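Care of Glassware and Serving Trays
Household Services Guidance, Fonenden Residence

Residents are asked to follow the guidance below when using the shared dining tables. It was prepared by Wanting Hou and reviewed in April by Jianhua Tang of the housekeeping office.

Washing
Stemmed glasses should be washed one at a time, by hand, in warm water with a small amount of mild dish soap. Hold the glass by the bowl while cleaning it. Twisting the bowl against the foot is the most common cause of a broken stem. Glasses with chips on the rim must be wrapped in paper and handed in at the front desk.

Rinse in clear water and dry with a lint-free cloth. Cloudy marks left by hard water can be removed with one part white vinegar to 4 parts water. Allow the glass to soak for 12 minutes, then rinse again.

Drying small cups
Plastic cups may be hung upside down on a wire cup rack. The base of the rack should be wiped weekly, as water collects there. Plastic cups are not to be stacked while damp.

Carrying and setting down
Use a tray with a raised rim when moving glassware between the kitchen and the table. Stand each glass flat on its foot, and keep tall bottles off the tray — they tip easily and take the glasses with them. Trays with printed designs should be cleaned with a soft cloth only. Scouring pads will wear away lettering and drawings within a few months.

Table coverings
Smooth any creases before placing a tray. Spills are to be blotted promptly and the covering wiped with a damp cloth.
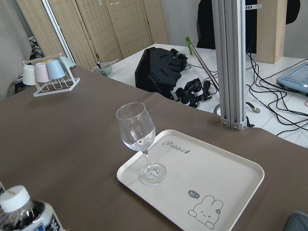
Stemmed glass on a rimmed tray, with a cup rack farther back on the table.

Storage
Return glasses to the cabinet upright, with about a finger's width between them. Trays are stored on edge in the lower cupboard. Replacement cloths and cup racks may be requested from Shaohua Liao at the supply counter until 5 p.m.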